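Keeping the Pouring Cell in Order: A Conversation with Marilou Dela Peña

Staff Profiles, Laboratory Operations

Marilou Dela Peña is responsible for the two-arm pouring cell at Grullberg, where the Huenchumán project records its tabletop handling work. Her title is cell technician. She joined the laboratory from a packaging plant, where she maintained filling lines, and she has looked after the cell through one full rebuild and a change of grippers. We met with her on a Tuesday, before the first session of the day, to discuss how the station is prepared, what wears out, and what new operators are asked to learn before they are left alone with it.

The cell consists of a white table, a white cloth backdrop, and two arms with black two-finger grippers. Ms. Dela Peña describes it as a modest installation that requires more attention than its appearance suggests.

"Visitors see a table and a sheet," she said. "They ask where the rest of it is. But every part of that table has a position, and when one part moves, the recordings from the morning no longer match the recordings from the afternoon."

Opening the station

Work begins at 7:30, half an hour before the operators arrive. Ms. Dela Peña powers the arms one at a time, left first, and waits for the green light at each wrist before she touches anything else. She then moves each joint slowly through its range by hand control and listens. She considers the listening to be as useful as the diagnostic screen.

"The screen will tell you that a joint is out of tolerance," she said. "A dry bearing makes itself heard well before that. I spent years on filling lines, and it is the same habit. You stand there with your coffee somewhere else and you listen."

After the joints, she turns to the fingers. Each gripper is opened fully, closed on a soft test block, and held for 60 seconds. If the block slips, the finger surfaces are wiped with a lint-free cloth and the test is repeated. A second slip means the fingers come off. She keeps matched pairs in a drawer under the control desk and does not permit a single finger to be replaced by itself.

"A new finger against an old one will turn the object a little as it closes," she explained. "With a box, you may never see it. With something round, you will see it at once, and usually on the floor."

The bracket screws are examined last. Ms. Dela Peña marks each screw head with a line of paint that continues onto the metal around it, so that a screw that has begun to back out shows a broken line. She checks the marks every morning and applies a torque driver only where a line has shifted. Tightening every screw every day, in her view, does more damage to the threads than the arms do.

The pour

The exercise that places the greatest demand on the cell is pouring. The right arm holds a white bottle and tilts it toward a small pink cup, which stands on the open table, while the left arm stays clear with its gripper open. The motion is slow and covers little distance, yet it loads the right wrist unevenly for as long as the bottle is held out to the side.

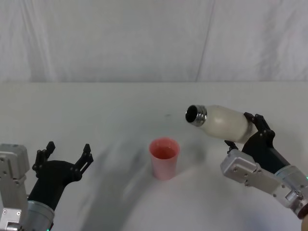
Setting the grip

Ms. Dela Peña was asked what most often goes wrong with a pour. She answered that the fault generally lies in the grip, long before the bottle is tilted.

"People want to talk about the angle of the neck," she said. "The neck is the end of the story. If the fingers have taken the body of the bottle too high, the weight hangs below them and the whole thing wants to swing. If they have taken it crooked, then it comes around crooked. By the time the operator sees that at the rim of the cup, there is very little to be done except put it down and start again."

The grip force for the bottle is stored as a named setting, which operators may select but may not edit. The present value was reached by trial during the rebuild. Ms. Dela Peña started low, raised the force in small steps, and stopped when the bottle could be carried through the full tilt without creeping in the fingers. She then went back and repeated the trial with the bottle filled to a different level. She regards the second trial as the one that mattered, as the first setting had failed it.

"I was rather pleased with the first number," she said. "I had written it on the cabinet door. It is still there, crossed out, and I have left it there on purpose."

The approach to the bottle is taught with equal care. The gripper comes in low and from the side, with the bottle standing upright and its neck open. Operators are instructed to pause before closing and to confirm that the fingers are level with each other. The cup is kept well away from the path of either gripper, with clear table on both sides of it. 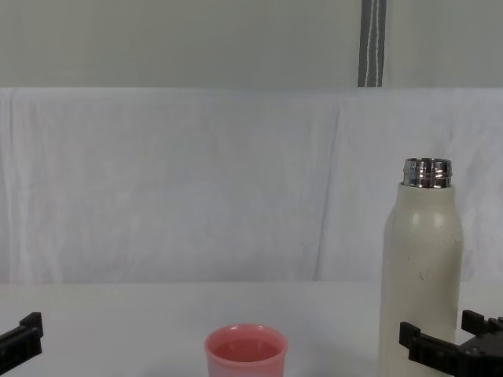 Liquid near a machine was the concern raised most often when the exercise was proposed, and Ms. Dela Peña shared it. Her conditions were accepted in writing. The amount in the bottle is measured out before each session and is never topped up at the table. The arms are stopped before anyone reaches in with a cloth. Any spill that touches a wrist joint ends the session, however small it is, and the joint is dried, inspected, and logged before power is restored.

"I have been told that this is strict," she said. "A wrist is a long job. It is the better part of two days with the arm off the table, and then the calibration has to be done over. A cloth and a short wait cost us very little by comparison."

She has carried out that job twice. On the first occasion, the cause was a worn seal, found during scheduled service. On the second, a cable had been routed too tightly at the rebuild and had begun to chafe where the joint turns. She reports that the second repair was her own error and that the routing diagram was redrawn as a result. The revised diagram allows more slack at the wrist and specifies where each tie is placed.

Records and intervals

Service intervals at the cell are counted in pours. The right arm receives a full inspection after every 900, at which time the finger pads are replaced regardless of their condition. The left arm, which does less of the carrying, is inspected on the same day so that both histories can be kept together. Records are maintained in Flosik, the laboratory's maintenance log, and also in a paper notebook that Ms. Dela Peña declines to give up.

"Flosik is very good at telling me what was done," she said. "It has no place for me to write that the right arm sounded a little rough on a cold morning and then did not. I like to have that written down somewhere."

Replacement pads are supplied by Fultex and are ordered in packs of 20. Delivery takes 14 days. Ms. Dela Peña places a new order when she opens the last pack, a practice she adopted after one December in which the cell stood idle over the shortage of a part that fits in a shirt pocket.

The cloth and the table surface appear in the same schedule. The cloth is rehung when it begins to sag at the top, and the table is cleaned with plain water and a mild soap. Solvents are prohibited, after an earlier tabletop was left with a dull patch that could be seen in the recordings.

Training new operators

New operators spend their first sessions at the cell without running a task. They open and close the grippers, move the arms to the rest position, and practice the stop. Only then are they given an empty bottle, and later a filled one. Asked how she decides that a person is ready, Ms. Dela Peña said that she watches what happens after a mistake.

"Everyone knocks over the cup," she said. "I have knocked over the cup. What I want to see is a hand going to the stop before it goes to the towel. Once I have seen that a few times without my saying anything, I sign the sheet."

The next change planned for the cell is a revised finger with a deeper notch, which she expects to fit to the right arm first. Both sets of old fingers will be kept in the drawer until the new ones have passed their first full inspection.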